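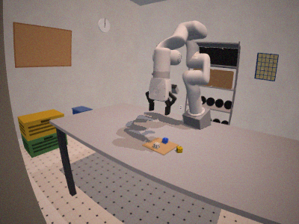 Just get rid of the shootout, a reader wrote to me last week, and you'll never hear another complaint out of me. I doubt the second half of that very much. But the first half has been rattling around in my head ever since, so today you get my shootout column, the one I swore I wouldn't write again.

February 18, 2025
By the Cheap Seats columnist

I grew up on ties. I say that up front so you can hold it against me. My dad and I would drive home from the rink in Stamholm after a 2-2 game, heater roaring, both of us perfectly happy, and we'd argue about who had gotten away with one. A tie gave you something to chew on. You could lose a tie, if you know what I mean, and you could absolutely steal one. I remember a few of those games better than I remember most of the wins.

Then the shootout came along, and I'll admit I loved it. Of course I did! It was new and loud and everybody stood up. The first one I saw in person, the guy in front of me spilled an entire tray of nachos down the stairs and didn't even look back at it. I figured we'd all be standing up forever.

We are not standing up anymore. Go to a game this month and look around when the third shooter comes out. Half the section has its coats on. People are texting the babysitter. The goalie makes a save, there's a polite noise, and the building empties like somebody pulled a plug. The skaters all do the same slow wide loop and the same stutter at the hash marks, and then they shoot it into the pads. I've seen more suspense at a four-way stop.

What bugs me most is what it does to the hour before it. Three-on-three overtime ought to be the best thing in the sport. All that open ice, one bad pass and you're dead. And for a season or so it really was like that. Then the coaches got hold of it (coaches get hold of everything eventually) and now what we mostly get is a guy circling back to his own blue line, looking things over, not liking them, and circling back again. Keep the puck, change your players, keep the puck some more. If nothing comes, well, there's always the shootout, and your goalie's been hot.

So the safety net is the problem. Take it away and you'd have to try something.

I got talking about this at the Zuler, which is the bar across from the rink, the one with the terrible chairs and the very good pierogi. I'd put it to the whole table: ten minutes of three-on-three, no shootout, and if it's still even we call it a tie and go home. You'd have thought I'd suggested playing with a beach ball.

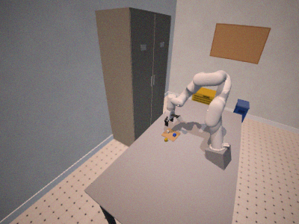 Nobody paid for parking to watch a tie, came the answer from the far end of the table, and that got a big laugh and a couple of raised glasses. Fair enough. Parking has gotten ridiculous. But I don't think it's true, and I said so, at some volume.

People paid to watch hockey. They got 60 minutes of it, and under my plan they'd get ten more, with the best players on both teams out there and no coin flip waiting at the end. Soccer fans put up with draws all over the world and nobody has to check on them. I've sat through a 5-4 shootout loss where I felt I'd been handed a bill for something I hadn't ordered. I've never felt that way about a tie.

And look at the standings, will you? A team can lose in the skills contest over and over and still be in the playoff hunt, fat on leftover points. I tried explaining this to my niece, who's smart and plays goal herself. She listened to the whole thing, the two points for this and the one point for that, and then she asked me why some games are worth three points and other games are worth two. I had no answer for her. I still don't. I bought her a hot chocolate.

My fix is three points for winning in regulation, two for winning in overtime, one for losing there, and if you tie, you each get one and the leftover point goes in the trash. That last bit is the part I'm proudest of. Let them both sit on the bus thinking about the point they could have had. I guarantee you'd see a defenseman jump into the rush in the ninth minute.

Now, I know what's coming. The kids like the shootout. The highlights do well. The little clip of the between-the-legs goal gets passed around, and somebody in an office somewhere is very pleased. Fine – keep it for the all-star weekend, where it belongs, next to the hardest shot and the guys in costumes. I'd even watch it there. Let them bring out capes.

I don't expect to win this one. Rules in this sport move when the people who sell the tickets want them to move, and I sit in row 20 with a thermos. But I'd ask you to try something the next time your team goes past overtime. Stay put, leave your coat on the seat, and pay attention to how you feel when the last shot's been stopped. Then write and tell me. The parking guy from the far end of the table is welcome to write too, although he still owes me for the pierogi.

Related columns
Why your power play looks like everybody else's power play
Tsai Arena has new seats and my knees have notes
Put the goal horn on a diet
Mailbag: 41 letters about offside, and one about soup
The Jutumix Cup is too long and I will be at every game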